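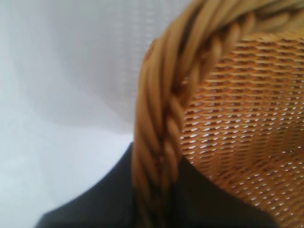 Precious Villanueva wrote to us in June that she had put off asking for a second basket for weeks, thinking there must be a rule about it, and could we please say in plain words at the welcome desk that there wasn't one. We have now done so, on a card, in large print, and I mention it first in this report because it has changed the way the whole linen and basket service works at Solldale House.

When the Lachance Fund agreed to help us, the plan was a simple one. Families moving into the Solldale apartments come with their clothes and bedding in bags, and the bags tend to stay bags for a long while. We wanted every household to have something decent to put things in from the first evening: a proper woven basket, with a good thick rim you can get your hands around, that would look fine standing out in a bedroom and wouldn't mind being dragged to the laundry and back. The grant was for baskets, for the lining cloth, and for the hours of sorting and folding that go with them.

We bought our first 300 baskets from Fudell, who were very patient with us while we dithered over sizes (I dithered the most, I admit it). In the end we chose mostly the large round ones in cane, with a twisted rim and a close weave on the sides that still lets the air through. The air matters more than I had understood. Towels that sat in plastic tubs came back to us smelling of the tub, and I am happy to say that we haven't had that complaint once about the wicker. The cane does have its own little ways. Strands vary in color, there is the odd dark mark, and now and then an end works itself up and wants tucking back in before it catches on a sweater. We have started a short repair session on the last afternoon of each month, and it has become one of the more sociable things that goes on in the building, with coffee.

The lining took longer than planned. We had written in the application that each basket would get a sewn cotton liner with ties. The first 16 were made that way and they are lovely, but they took a whole morning to cut and sew, and two of them shrank in the wash so badly that they now do very nice service as pillowcases. The sewing group at Kavach Street suggested a plain square of sheeting, hemmed all round and simply tucked over the rim, and that is what everyone has had from then on. It goes in with the rest of the wash and nobody has to fiddle with ties. I hope you will feel, as we do, that this is still in the spirit of what we asked for.

Money: we are within the budget on baskets, a little over on cloth, and under on paid hours. The hours are under only because two of our regular folders were away for most of the spring, and we will need them in the fall when the heavy bedding comes out. With your permission I would like to move $1000 from the hours line to the cloth line and leave everything else where it stands. The receipts are in the envelope with the signed copy of this report.

Still to do before the next report:

Second baskets for the 15 households now on the list, Ms. Villanueva's among them
A dry shelf in the storeroom, up off the floor, for the spare baskets
A page on caring for cane, with the Spanish checked by someone who speaks it better than I do
A decision on lids, which several people have asked for and which Fudell can supply

I would be so glad if someone from the Fund could come to a repair afternoon. We start at two and there is always a basket that needs an extra pair of hands.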